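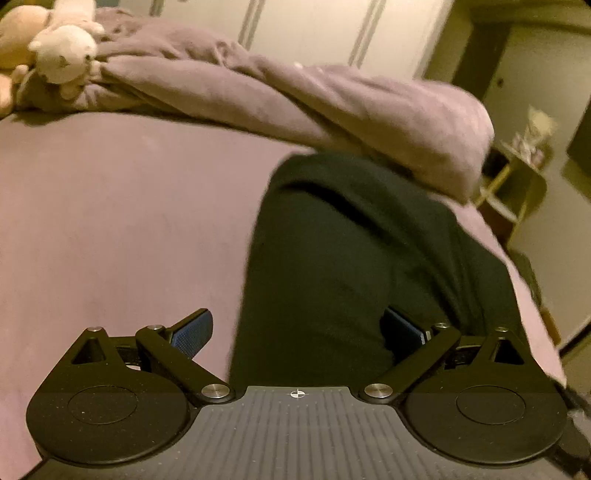 FOOTBALL | CLUB LICENSING

Clistara say they will have their licence for the new season. They said much the same last year, and got it with conditions. The conditions are what I went to ask the club chairman about, at the clubrooms in Argate, at nine in the morning with the phone already ringing behind him.

He wanted to start with the squad. I wanted to start with the unpaid wages, so we started there.

"Every player has been paid up to the end of May," he said. "I'll put my name to that."

And after May?

"After May we're in discussions."

Discussions with whom, he would not say at first. It came out later that there are two parties, the players' union and a lender, and that the lender has not signed anything. The league wants proof that 900 thousand dollars is sitting in an account, or guaranteed by someone who has it, before it will stamp the application. The chairman calls this "a formality". I asked him how a club that is behind on wages treats that amount of money as a formality.

"Because the sponsorship covers it. Urrutia are committed to us."

Urrutia's name has been on the shirt for two seasons. I asked if the company had put the new commitment in writing. He said there was a letter. I asked to see it and he said it was confidential, then that it was with the lawyers, then that it was more of an email. He was good-humoured about all this. He has plainly been asked before.

The ground is the other condition. Clistara's home at Nenavell Park holds enough people, but the league's inspectors wrote up 37 faults there last winter, from the floodlights to the drains under the eastern terrace. The chairman says 18 have been fixed. That leaves 19, and he was less sure what they were.

"Small things, mostly. Paint. Handrails. A gate that opens the wrong way."

The floodlights?

"The floodlights are being looked at."

They were being looked at a year ago too, and the club still played two evening matches at a borrowed ground an hour up the road, in front of crowds you could have fitted on a few buses. He disputes that the move hurt the gate takings. He also says the club has no figures for those nights that it can share.
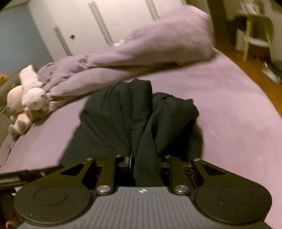

Supporters at the last members' meeting were blunter, and one of them told me afterwards that he would not renew until he saw the accounts. "We get a speech every winter," he said. "I'd swap all of them for one page with the numbers on it."

I put that to the chairman. He said the accounts would be out "in good time", and that people who love the club should be careful about talking it down while a deal is being done. I said members might feel they had a right to know what the deal was.

"They'll know when it's finished. You can't run negotiations in the car park."

It's a fair point as far as it goes. Lenders do get nervous when their terms turn up in the papers. But the same answer was given when the training ground was sold, and members heard the price from the buyer.

What happens if the licence is refused? He had not thought about it, he told me, and a few minutes later he described in some detail how an appeal would work and how long it would take. Clistara could start the season under a points penalty, or a division lower. He thinks neither will happen.

"We'll be there for the first match, at Nenavell Park, under our own lights," he said.

I asked if he meant an evening match. He said the fixtures weren't out yet.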